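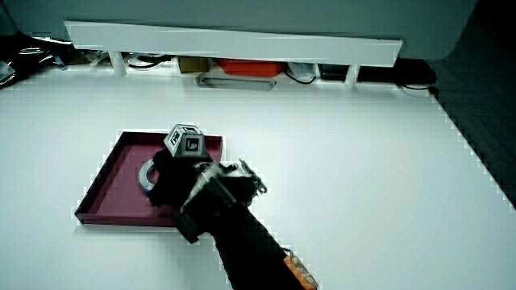 Radwan Desk Tray, Square, Wine Red

Sold by Skavier
Item group: Trays and desk storage
Availability: In stock at Orkthorpe, ships from Brernside

The Radwan is a shallow, open tray for a desk, a packing table or a hallway shelf. It holds the small things that get used every day and put down somewhere different each time: tape, keys, stamps, string, spare batteries, a tube of glue. The sides are low enough that you can reach in flat-handed and pick something up without tipping the tray or moving it closer.

We first carried the Radwan in the kitchen section, where people bought it for spice jars and tea bags. A lot of them came back for a second one for the desk, and it moved to this page in February.

Size and shape

Outside measurement: 200 mm along each side
Wall height: 2 cm on all four sides
Floor: flat, undivided
Lid: none
Color: wine red

The walls run all the way around at one height, with no cutout or handle. To carry the tray, hold it by two opposite sides. It can be used in any direction, so it doesn't matter which edge faces you.

Color

Wine red is the only color we stock at the moment. It shows up well on a white or pale desk, and light-colored items are easy to find against it. In strong light the tray looks brighter and more red, and in the shade of the walls it goes closer to burgundy. Screens vary, so if you are matching it to something else, order one first and check it in the room where it will be used. Dust shows on a dark tray sooner than on a pale one. Small white scraps of paper show too.

What fits

A roll of tape can lie flat on the floor of the tray with room left next to it. Lying flat, it stays where you put it when the desk gets bumped, and you can get your fingers around the outside edge to pick it up.

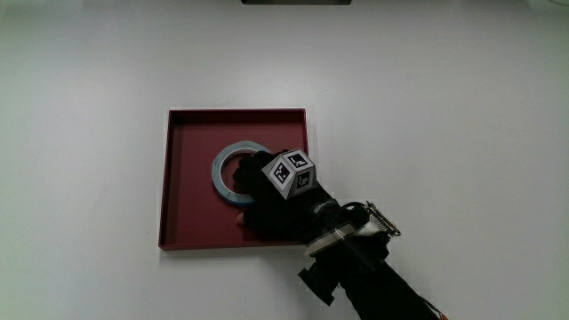
Radwan tray in wine red, with a roll of tape lying flat inside.

Other things our shop staff keep in theirs: a box cutter with the blade in, a short ruler, a pad of sticky notes, binder clips, rubber bands, a label roll. A full-length 12-inch ruler is too long, and so is a letter-size sheet of paper. If you need to hold letter-size sheets, look at the paper trays on the next page.

Loose paper clips and pins will spread over the whole floor, as there are no dividers. Put them in a small dish or a jar lid and stand that in the tray. Separate inserts are not made for this model.

Stacked rolls of wide packing tape will stand well above the walls. They can be kept in the tray, though a knock may send the top one over the side.

At the packing table

The tray works best when it has a fixed place. Most right-handed people set it to the left of where they fold and seal, and reach across for the tape with the free hand. Left-handed packers usually swap this around. Leave enough clear table beside it to set the roll down between boxes, and put everything back in the tray at the end of the job. If two people share a table, give each one a tray. Sharing one in the middle means the tape ends up at the far side. 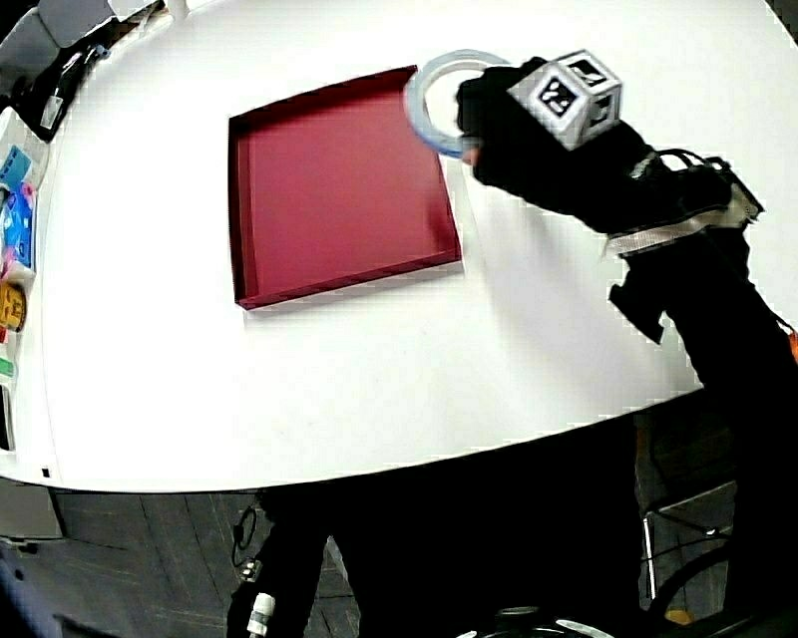 One buyer wrote to us that the tray had ended the daily hunt for the tape, but that she would like a deeper version for the big brown rolls, and would pay more for it. We have passed this on. There is no deeper Radwan planned for this year, and the nearest thing we sell is the Skavier bin, which has tall sides and takes up more of the table.

Care

Wipe with a damp cloth and dry it before putting paper back in. For tape residue, use warm water with a drop of dish soap and let it sit for a minute before rubbing. Do not use scouring pads. Do not put the tray in the oven, the microwave or the dishwasher.

It is meant for indoor use. Keep it off radiators and out of a parked car in summer.

Ordering

Trays are sold singly or in a pack of 2. Each one comes wrapped in paper in a plain carton. Offices and schools that need more than 60 can ask for a quote, and orders of that size leave from the Brernside warehouse on a pallet. Smaller orders go by regular parcel post.

Shipping is free on orders over $70. Orders placed before noon are packed the same working day. You can also pick up at the Orkthorpe counter; choose "Collect" at checkout and wait for the message that your order is ready before you set out.

Returns

Unused trays can be returned within 60 days with the receipt or order number. If a tray arrives chipped or bent, send us a photo of the damage and the carton and we will mail a replacement.

See also: Skavier bin, tall; paper trays, letter size; tape and labels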